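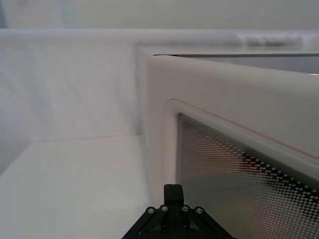 Naltora has made chilled and frozen soups in Mudton for 11 years, and every April it opens the factory to anyone who books a place. I went on the morning tour with 50 other people, most of them local. Tickets were free. Parking was in the field behind the loading bay, and it was muddy, so wear boots if you go next year.

We were given hairnets and white coats at the door and split into two groups. Ours was led by Poppy Naylor, who runs the vegetable preparation room. She started there peeling onions by hand. The onions now come in ready peeled from a grower on the coast, but carrots and leeks are still washed and cut on site. The room is cold and very loud, and we had to save our questions for the corridor.

The cooking hall was the part I had come for. Each steam kettle holds 500 litres and is stirred by a slow paddle that scrapes the sides. The leek and potato was on while we watched through the glass. Cream goes in at the end, then the batch is pumped to the filling line and cooled before the lids go on. A full kettle takes most of a morning, including the cleaning.

After that we saw the recipe kitchen, which is much more like a home kitchen than I expected. New soups are made in small pans first and then reheated the way a customer would do it. The instructions on the sleeve are written from these trials. 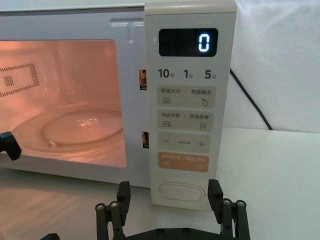
Microwave with the interior light on and the door release below the controls.

Poppy said the reheating times cause more letters than the recipes do. Ovens vary in power, and a pot that is right in one will be lukewarm in the middle in another. The sleeves used to give a single time. They now give two, with a stir halfway, and a line telling you to leave the pot standing for a minute.
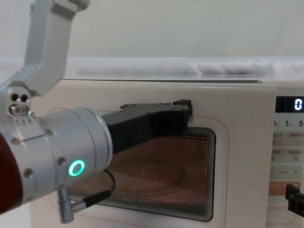
Tasting was at noon in the canteen. There were four soups, all in paper cups: leek and potato, tomato, split pea, and a lamb and paprika one called Bárány, which is due in the shops in autumn. The split pea was too salty for me. Bárány was the best of them, thick enough to eat as a main meal, and I would buy it. It is meant to be heated from frozen in an ordinary countertop microwave like the white one here, or in a pan if you have the time.

The factory shop sells dented and short-dated pots at half price. Bring a cool bag. Nindent, the bakery next door, had a stall by the gate with 200 rolls, and they had sold out before our group came off the tour. The number 11 bus stops opposite the gate.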